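The hand that needs a hand

I have worked in warehouses and stockrooms for most of my adult life, and the thing I have learned about new machines is that they always arrive with a number attached. At Porico, where I pack and check small parts, the number was 40. That was the percentage of handling work the new robot arms were supposed to take off us. The slide said "take off", as though we had been carrying a heavy coat and someone kind had offered to hang it up.

It is fair to say what the arms are good at. They don't get bored, and they will do the same pick 2000 times without a sore wrist. My own wrists are not what they were, so I won't pretend that means nothing. But the picks they are given are the ones we used to rest on. The easy trays were where you got your breath back and had a chat with whoever was opposite. Now the easy trays go to the arm, and what comes to us is everything it can't manage - the torn bags, the wrong labels, the things that have got tangled together.

Harriet Schumacher, our shift lead, calls this "more interesting work". I like Harriet, and she believes it. I notice that more interesting work is paid the same as the dull kind.
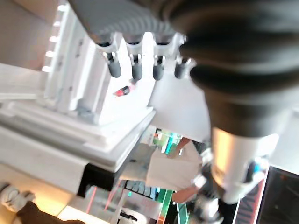
Who looks after the robot when it gets stuck?
Whoever is standing nearest. At our place that was never written into anyone's job, and it has never been added to anyone's pay.

We had 90 minutes of training, mostly on where not to stand. After that you pick it up from each other. You learn which sort of stop you can clear yourself and which means ringing the supplier, and you learn to do it quickly, as the target for the line doesn't drop while you are at it. A friend at the Drasby depot says it is much the same there, except that they have to fill in a form as well.

I am told the next model will need less help. It may. The last one was going to need less help too, and I would want to see a quiet month before I believed it. I would also want to know what "less help" means for the people who now give it. When managers talk about freeing us up, they seldom say for what.

My objection isn't to the metal. If Porico wants arms on the line, then put the minding of them in the contract, pay for it, and ask us where they should go before the floor is marked out. We did ask for that meeting in April - we are still waiting for a date.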